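Hands First: A Student Club Teaches by Demonstration

The robotics club at Trarkau College runs two nights a week in October and November, starting at six. Its entry for the regional Purnis Challenge is a two-armed machine called Yagi, and for the first half of the season the members hardly touch it. They spend the time handling objects themselves, with grippers held in their fists, and recording the motion.

The method is known as learning from demonstration. A person performs a task with a tool shaped like the robot's own hand. The tool's position and the opening of its jaws are logged, along with pictures from a camera, and a network is then trained to produce similar movements from similar pictures. The club's set task this year is cleaning: take a wipe, open it out, wipe a rounded object, put both down. The rules allow 62 seconds for the robot's run and give no marks for speed below that.

Cloth is the hard part. A rigid block has one shape, and a grasp that suited it yesterday will suit it today. A wipe has a new shape each time it is picked up. The club's first written procedure dealt with this in a single line, "unfold cloth". The current one has eleven steps, four of them concerned with which gripper may let go and when.
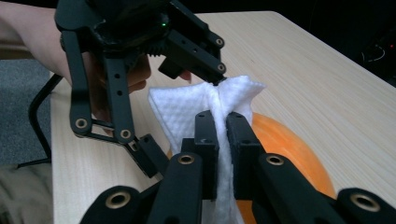 The lower gripper holds the fold while the upper one takes a corner of the cloth.

Members work to a target of 3,000 recorded attempts by the end of term. An attempt is kept if the operator completed the sequence without stopping to think, which is harder to judge than it sounds. Hesitation goes into the data with everything else. In the first season the trained robot paused above the cloth for several seconds on most runs, and the members traced this to a batch of 261 attempts recorded by beginners on their first evening. The batch was removed and the pause became much shorter. It has not gone away completely.

New members now practise with the recorder off. They are told to keep their wrists within the range that Yagi's wrists can reach, to close the jaws fully before lifting, and to leave their fingers out of it. The last instruction causes the most trouble. A person whose gripper has slipped will reach out with a fingertip to put things right, and the robot has no fingertip to offer. Such attempts are marked and thrown out.

The grippers are built from a design by Celell, a small workshop that supplies teaching kits, with changes made by the students. The original pivots wore loose after a few weeks of heavy use. The bushings were changed and the linkage arms made thicker, and the set has since lasted a full season. Spare parts are kept in a drawer marked with the hole size, after an evening was lost to screws that nearly fitted.
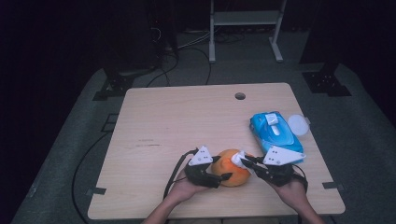 Two-handed work is scored separately under the Purnis rules, and most teams avoid it. The arms must agree on force and timing, and an error in one is passed straight to the other through whatever they are both holding. Trarkau took it on because a sphere cannot easily be wiped where it lies. An orange ball pressed from both sides by the two grippers stays put only while the pushes are matched, and the operator makes the match by feel. The log holds no record of that feel. It has jaw width, position and the camera view, and the network has to infer the rest from those.

Results so far are mixed. On the most recent test set of 301 runs, picking up the cloth was reliable and opening it was fair. The two-handed hold was poor, with the ball usually lost during the approach. The members suspect the timing signal between the two recorders, which drifts over a long session, and they have started restarting both units between batches. If that fails, the next step is a single shared clock, which means new wiring and probably a fortnight without recording.

The regional round is held in the spring. Before then the club has to choose whether to enter the two-handed class or fall back on the single-arm one, where its scores would already be respectable. Entries close at the end of term, and the form allows only one class to be ticked.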